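## 4 Aufgabe durch Handführen einlernen

Dieses Kapitel gilt für Arbeiten im offenen PC-Gehäuse, etwa das Abziehen von Daten- und Stromkabeln an Laufwerken. Für die Fernsteuerung über das Pult siehe Kapitel 5.

**Voraussetzungen**

- Das Gehäuse ist vom Netz getrennt und auf der Platte fixiert.
- Der Arm steht in Grundstellung, die Drehzahlbegrenzung ist auf 25 % eingestellt.
- Im Programm Mollon ist ein leeres Aufgabenblatt angelegt.

> **VORSICHT:** Quetschgefahr zwischen den Fingergliedern. Im Handführbetrieb niemals in die Gelenke fassen. Lange Ärmel am Handgelenk schließen.

### 4.1 Anfahren

1. Am Pult die Betriebsart **Handführen** wählen. Die Bremsen lösen nach 2 Sekunden.
2. Den Arm am Führungsgriff fassen und über die Gehäuseöffnung bringen.
3. **Aufnahme** drücken und den Greifer langsam zwischen Hauptplatine und Laufwerkskäfig absenken. Speicherriegel und Kabelbäume nicht berühren.
4. Den Greifer schräg auf den Laufwerkskäfig ausrichten. Das blaue SATA-Kabel und die mehradrige Stromleitung müssen im Bild der Handgelenkkamera zu sehen sein.
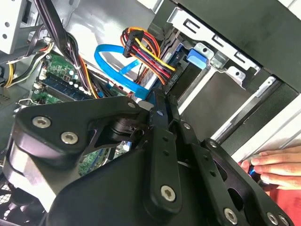

5. Wegpunkt mit der Fußtaste setzen. Ein kurzer Ton bestätigt die Speicherung.

### 4.2 Greifen und Abziehen

1. Greifer öffnen und die Finger beidseitig an den Stecker führen, nicht an das Kabel.
2. Mit Kraftstufe 7 schließen. Bei Steckern mit Rastnase zuerst die Nase lösen.
3. In Steckrichtung abziehen und den Arm nach oben aus dem Gehäuse führen.
4. **Aufnahme** erneut drücken. Die Vorführung erscheint im Aufgabenblatt.

**Hinweis:** Lose Kabelschlaufen liegen bei jedem Gehäuse etwas anders. Führen Sie die Aufgabe deshalb mehrmals vor und verlegen Sie die Schlaufen dazwischen neu.

### 4.3 Vorführung prüfen

Spielen Sie jede Aufnahme einmal ohne Gehäuse ab. Bei Meldung 2438 fehlt ein Wegpunkt; die Aufnahme löschen und ab Schritt 1 in 4.1 wiederholen. Ruckartige Abschnitte lassen sich im Editor kürzen, Greifpunkte dagegen nicht verschieben.

Freigegebene Aufgabenblätter werden unter `Hamville/Vorlagen` abgelegt.

Stand: 6. August 2024, Bearbeitung: Hilde Van der Linden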